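Before You Buy a Robot Arm for the Workshop: Tips From a Reluctant Buyer

Filed under: Workshop, Big Purchases

I have been asked three times since September whether a small shop should get one of those tabletop robot arms. My answer is still "probably not yet," but people want to spend the money anyway, so these are the tips I give them.

Start with the job and leave the catalog shut. Write down one task you want the arm to do, in one sentence, with the size and weight of the thing it has to pick up. "Help around the bench" is no task. "Move sanded blocks from the left tray to the right tray" is a task. If you can't write the sentence, keep your money.

Time yourself doing it by hand. Use a kitchen timer and do it for 30 minutes without stopping to chat. Darius Urbonaitė did this with his drawer knobs and found that sorting them took him 17 minutes a week. He bought a second tray.

Double-check what the price includes. The Keltix arm I was quoted came to $1221, and that was the arm and a power supply. The gripper was extra. So was the bracket for the camera, and so was the clamp that holds the whole business to the table. Ask for a written quote that lists every part you need to do your one sentence, and ask who pays the shipping if it goes back.

Be careful with the word "reach." Sellers measure it with the arm stretched straight out, and an arm stretched straight out is weak and wobbly. Ask what it can lift at full stretch. If the answer is a smaller number than the one on the box, go by the smaller number.

Plan the table before the arm. This is the cheapest step and the one people skip. Clear the spot you have in mind and lay out the work area in painter's tape, squares and all. Blue shows up well on a light top. It peels off when you change your mind, and you will change your mind. Put your trays and parts on the squares and leave them there while you go about your normal work. If you keep bumping your elbow into the robot's territory, you have learned something for the price of a roll of tape.
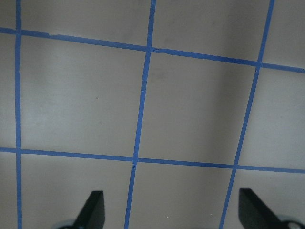 Squares also give you a fair way to test a machine on loan. Set the same part down in each one, in turn, and have the arm fetch it. Salespeople like to demonstrate with the part dead center, where everything works. Ask for the far corners. Ask for the near ones too, right up by the base, where a lot of arms have to fold up awkwardly. Write the result for each square on a sheet of paper and take the sheet home with you.

A few notes on the tape itself. Press it down flat, especially where strips cross. Measure from one edge of the table every time so small errors don't pile up. Replace any strip that has started to lift, or small parts will catch on it and you'll blame the machine.

Borrow or rent if you possibly can. Trilell rents by the month in my area, and I would take a month of rental over any video on their website. The Frota people offered me a "free trial" that wanted a credit card and had a restocking fee on page 3. Read page 3.

Budget for the dull stuff. Spare fingertips, cables, a better table, an emergency stop you can hit without looking. Then budget for your own evenings. Kaja Grīnberga kept a log of hers while setting up a Clandeson unit, and the hours she spent teaching it one simple pick would have bought her a very nice bandsaw. She says she enjoyed it. Fine, but call that a hobby and pay for it out of hobby money.

Ask about software fees. Some arms are cheap up front and then want a subscription to save more than a handful of programs. Get an answer by email, and ask whether the arm still moves if you stop paying.

Buy used only if you can see it run. Bring your own part in your pocket and ask the seller to pick it up with the arm, put it down, and do it again for as long as it takes you to drink a cup of coffee. Listen for clicking in the joints. Check that the gripper opens all the way and that both fingers move evenly.

If you get through all this and still want one, wait a month and time the job by hand again. Mine had changed by then, and I still haven't bought the arm.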